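Waiting for Coffee: Queue Behaviour at Two Campus Cafes
Mamta Gautam and Eino Laaksonen
March 11, 2023

Our question was simple. How long will a student stand in line for a drink before giving up and going to class thirsty? We had a personal interest in the answer.

We watched two cafes, Clasbridge and the smaller Tanditz kiosk beside the library, and recorded 173 customers between us. Marlene Ruppert, our tutor, suggested we stay behind a pillar so as not to influence behaviour. At Tanditz there is no pillar, so Eino pretended to read a map of the campus he has attended for two years.

Most people who left a line did so in the first few minutes. Anyone who made it past the pastry cabinet stayed to the bitter end, even when the wait reached up to 30 minutes after the grinder jammed. Our textbook would call this sunk cost. The people we spoke to called it "already being here."

Clasbridge runs one line for ordering and another for pickup, and customers there rated the wait as shorter than it was. Tanditz has a single line that doubles as a crowd. Its regulars defended it fiercely — one told us the confusion was part of the flavour.

We had trouble with our timing sheets. Nine entries had to be thrown out when Mamta wrote the finish time in the start column, and we argued over whether a person browsing the muffins counts as queueing. We decided they do.
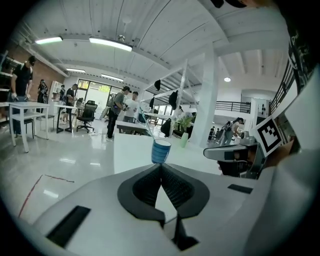 If we ran the study again, we would add a third cafe and visit in July, when the cold gives people a better reason to stay inside and complain. We would also settle the muffin question before starting. Thanks to Rizal Sutanto for checking our averages twice and finding a different mistake each time.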